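Review: Flilard gripper fingers, set of 3
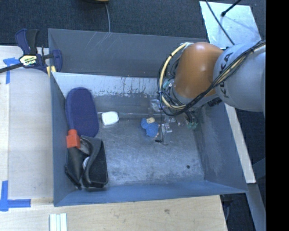
Our student robotics club at Kashindye has used the Flilard set since June, mostly for bin picking practice before the Emgate student round. The task is to pick mixed household things out of a metal bin and put them down in a marked area. We meet at 5 in the evening and get two hours on the arm, so anything that saves fitting time matters to us.

The set comes with three fingers, a mounting plate and a bag of screws. It cost us 44 pounds. Fitting took one session. The instructions are a single sheet and the drawing of the plate is too small to read, so download the larger one.

We ran 100 picks with it. Soft toys were easy. Flat items lying against the sloping walls were much harder, and 7 of our drops came from one awkward corner. Soap-sized blocks are fine if you approach from above and slow down for the last few centimetres.

The screws work loose. We now check them before every session and use thread lock on the two nearest the wrist. The tips mark easily on bare metal but still grip.

Before this we had the Tarkon set, which is heavier and costs more. Tarkon's fingers are stiffer and better for tins and bottles. The Flilard ones are quicker to swap, and first-years can do it without help.

Spare tips are sold in pairs only. Ours took three weeks to arrive.

Four stars. We have ordered a second set for the autumn group.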